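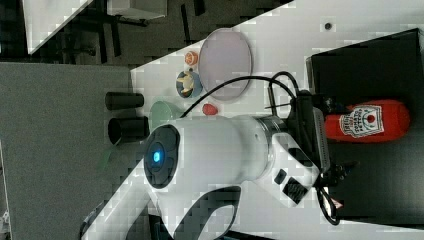 Play food and tableware on the white table, before sorting.

Forum: Play Materials and Storage
Topic: Sorting procedure for mixed tableware and toy food

amon_resources
Posted 2023-09-29
Members are invited to comment on the sorting procedure proposed for the Amon lending collection. The collection holds more than 500 items, and the July check showed that many sets are being returned mixed. The proposal is to sort by use: plates, bowls and dishes in one bin, food in a second, figures in a third. On the table at present are a pale lavender plate, a pale green bowl, a blue-rimmed dish, a ketchup bottle, two toy figures and a small red piece that I have entered as a tomato.

ortner_desk
The Ortner branch supports sorting by use. We would ask that bowls and plates be stored separately. Bowls nest and plates stack, and a shared bin has to be emptied each time a borrower wants one plate.

giltis_west
We do not support the proposal in its present form. Our borrowers ask for a complete set, such as "a lunch for two," and they do not ask for a bin of plates. Under a sort by use, staff must rebuild each set at the counter. We keep each set in a Ronico box with a printed card inside the lid. Shelf 8 holds all of our kitchen sets in this way.

ortner_desk
With respect, the card works only when the set comes back complete. Ours do not.

giltis_west
Incomplete sets are placed on hold until the missing piece is found or replaced. The rule is stated on the loan form.

plainshelf
May I ask where the ketchup bottle belongs? It is lying on its side on the black platform, apart from the tableware. If it is a real bottle, it should not be cataloged with the toy food at all. Our rule is that real packaging is accepted only when empty, washed and glued shut.

amon_resources
The point is accepted. I will list the bottle under "packaging" and add the glue requirement to the draft.

tidy_row_c
The cream-colored figure is in the blue-rimmed dish. Under the draft, is an item recorded by where it is found or by what it is?

amon_resources
By what it is. The figure goes to the figures bin, together with the orange-and-white one.

giltis_west
Our objection to the main proposal stands. We would accept a trial limited to loose pieces, with boxed sets left as they are.

ortner_desk
Ortner could agree to that, provided that bowls have their own bin.

amon_resources
The draft will be amended to cover loose pieces only, with separate bins for bowls and plates. Item 411, the lavender plate, will be the first entry under the new headings. Further comments may be posted in this topic.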